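Blog > Games > Small studios

When a small studio loses the person who started it

5 min read

I have been writing on this blog about the game business for some years, mostly for my own pleasure, and mostly about companies which are too small for the newspapers. This week I want to write about Niven, because on Thursday they sent a letter to everybody who had bought their games directly, and I have read it three times.

For those who don't know them: Niven is the studio that made Diria, the slow game about the harbour and the ferries. Njål Fjeld founded it in his parents' garage with a loan and one programmer, Mereana Maihi. In the letter he tells that he is stepping down and that the studio is sold to Prurkex, the publisher. He will stay until October as an adviser and after this he will be gone.

I was not surprised, but I was a little sad. I bought Diria in the first week, when it had perhaps more bugs than ferries. My saved game was lost two times. I wrote an email to complain and Njål Fjeld answered it himself, in the evening, with a very long explanation of how the save files worked. I did not understand half of it, but I started the game again from the beginning.

What Prurkex gets

The price is not public, so I will not guess. What we know is that Prurkex gets the name, the two Diria games, and the tool which Niven built for making the water. I think the tool is the real reason. Prurkex has already a sailing game in development, and the person responsible for it, Eduardo Pangilinan, has said in an interview that his team was losing months on waves.

There are nine people at Niven today. The letter says that all of them are offered to continue, which is a careful way to say it. To be offered is a different thing than to stay, especially if the new office is in another city. Mereana Maihi has already written on the forum that she has not decided.

I looked also at how it went with Flastetti, the puzzle studio that Prurkex bought before. The first year was good. They received money for translations and for a proper tester. Then their new game was delayed, and then it was quiet, and the Flastetti name is now used on a collection of card games for the phone. I have played it. It is a decent collection, but the old humour is not there.
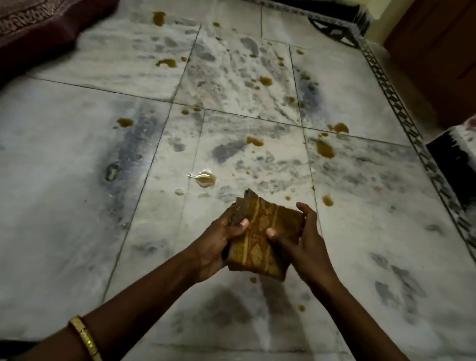 What I hope they will keep

Some readers will remember that Niven always printed a manual. It was a real booklet on grey paper, with drawings of the harbour by Bent Ásgeirsdóttir and a list of every ferry with its invented history. The first printing was 1196 copies, because this was the number that fit the budget when they had paid for the drawings. Mine has lost the colour on the back from lying in the window, and I would not sell it.

I hope that Prurkex keeps the booklet. I know it is expensive to send such things by post, and to Canada it is even worse. But I have spoken with many players who learned about the studio because a friend had the booklet on the shelf.

I hope also that they keep the forum open. Njål Strömberg, who has moderated it since the beginning (and who is always confused with the founder, because of the first name), asked Prurkex directly what will happen with it. The answer was that they are "looking at all community channels". I have worked in an office long enough to be worried about a sentence like this. If you have posted guides or maps there, please save a copy on your own computer this weekend.

The third Diria

There was a third game planned. The letter mentions it in one line only, that "work continues". On the forum they showed four pictures from it last year, a winter harbour with ice on the ropes, and a new lighthouse that can be entered. I don't know if a founder is necessary for finishing a game when the team is good. Probably it is possible without him. The second Diria was mostly Mereana's work, he has said so himself many times, and it is my favourite of the two.

I have written to Njål Fjeld to say thank you and to ask what he will do now. He has not answered yet. If he does, and if he allows it, I will put his reply in the next post. In the meantime I am playing the first Diria again, with the old save bug repaired, and I am trying to finish the night route which I never could manage. If somebody knows how to pass the second buoy in fog without hitting the pier, please write it in the comments.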